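Controls Engineer, Mobile Manipulation (Contract, 14 Months)
Pondeo, Betley site
Posted 4/13/23

Pondeo is hiring an engineer to compare controllers for mobile robots working at household doors. The work is done first in simulation and then on hardware at our Promstead test hall. The position reports to the simulation group and begins in August.

Duties

Run the current baseline controller against 2 candidates on the door task set. Each candidate is scored on handle contact, base path through the opening, and arm clearance. A full comparison is 3150 simulated trials per controller, with door angle and starting pose varied between trials. You will also compare camera placements, keeping the controller fixed, and write up the results in a form that a hardware team can use.

The Ostrowski scene set is the main test environment. All rendering and physics settings are under version control, and changes to them go through review.

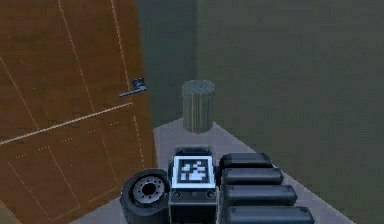
Simulated views from the door task, each with the paneled wooden door

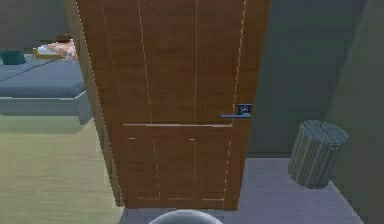
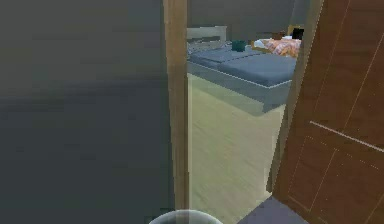

Does the applicant need prior experience with this simulator?
Experience with any rigid-body simulator is enough. The first two weeks are set aside for learning ours, and the scene format is documented.

Requirements

Degree in robotics, controls or mechanical engineering, or equivalent work
Good Python and working C++
Experience tuning impedance or admittance control on a real arm
Able to design a comparison with a fixed test plan and report failed trials along with the rest
Able to lift 30 pounds for hardware sessions

Useful but not required: camera calibration, fiducial tracking, base and arm planning as one problem.

Terms

Full time, on site in Betley three days a week. Travel to Promstead is paid. Extension past the contract term depends on the hardware phase.

To apply, send a resume and one test report you wrote yourself, with confidential parts removed. Put "Door controllers" in the subject line. Applications without a report will not be reviewed.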